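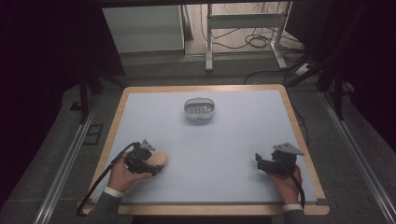
# Does hand-held gripper data really carry over to a robot arm?

**drawbar_pete**

I keep reading that you can skip teleoperation, give a person a pair of hand-held grippers, have them do the task at a table, and train a policy that runs on two real arms. Our group is being asked to buy into this. The write-up we were handed (from Drendora) says 800 demonstrations of one job, picking up a soft piece and putting it in a small slotted dish, got them a policy that works "reliably." I can't find what reliably means anywhere in it.

My setup would look much like the photo: square table, plain mat, one dish near the back, the soft piece held in the left gripper and the right one open. My worry is that a person's wrist does things an arm can't. Also, a mat with one dish on it is a pretty kind test. Has anyone checked this on hardware they didn't sell?

---

**Gareth Kettle**

We tried it last April, on a similar task. Short version: it carries over, less well than the papers suggest, and most of the loss is boring stuff.

We collected 45 demonstrations a session and stopped when people got sloppy. Then we replayed the recorded paths on the arms before training anything. Do this first. A fair number of ours asked for a wrist angle the arm couldn't reach, and no amount of training fixes that. We threw those out and told people to keep their elbows lower.

Things I'd want from Drendora before believing the number:

- How many trials on the real arms, and who decided what counted as a success
- Whether the dish was moved between trials, and how far
- Whether the same soft piece was used all the way through (they deform, and a policy can get used to one shape)
- What the teleoperated baseline was, if there was one

We ran 16 trials per dish position and I still think that's thin. Two positions looked fine and a third, close to the back edge, was bad enough that I wouldn't quote an average.

Cables matter too. If the ones on your hand grippers tug at the wrist, people steer around them, and that ends up in the data.

---

**mothwing**

Just use Altix, it handles all this

---

**hallway_b**

Altix doesn't fix unreachable poses, it only flags them – and only if you load the right arm model. Kollden does the same check.

I'm with the doubters on "reliably." The Clegg comparison gets passed around as proof, but it has 2 operators in it, both of whom built the grippers. Get someone new to do a session and see what happens to your curve.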